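## Edifício Rotich: aviso aos proprietários e arrendatários

Terça-feira, 4 de novembro de 2025

A Stoltbridge concluiu a vistoria das partes comuns do Edifício Rotich. O relatório abrange cobertura, caixilharia e prumadas de água. A fração T3 do piso superior, com 51 m² de terraço, volta ao mercado de arrendamento sem alteração de tipologia. 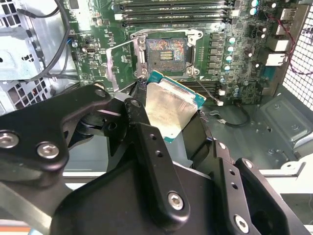

### Condições de arrendamento

- Caução: três rendas, devolvida após vistoria de saída.
- Condomínio: incluído na renda – exceto o lugar de garagem.
- Consumos: contadores individuais, a transferir para o nome do arrendatário antes da entrega das chaves.
- Animais: admitidos mediante aditamento ao contrato.

### Obras previstas

A substituição da caixilharia da fachada poente foi adjudicada à Nolik por 4.000 euros por fração. O preço inclui vidro duplo, remoção dos caixilhos existentes e remate interior em gesso. A pintura dos vãos fica a cargo de cada proprietário. Os trabalhos começam em julho, pelo piso térreo, e exigem acesso às frações em dias úteis.

A quota extraordinária para a cobertura é de 549 euros e vence com a quota ordinária seguinte. Frações com quotas em atraso não obtêm declaração de não dívida – documento necessário à escritura.
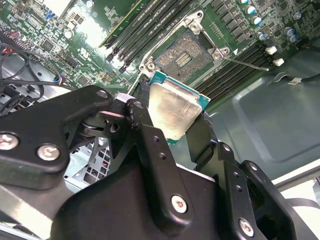 Subira Kashindye pergunta se a quota extraordinária pode ser imputada ao arrendatário e pede que a resposta conste da ata, como se fez no Edifício Loslow. Na ausência de cláusula escrita no contrato, a despesa é tratada como encargo do proprietário. A ata incluirá esta indicação.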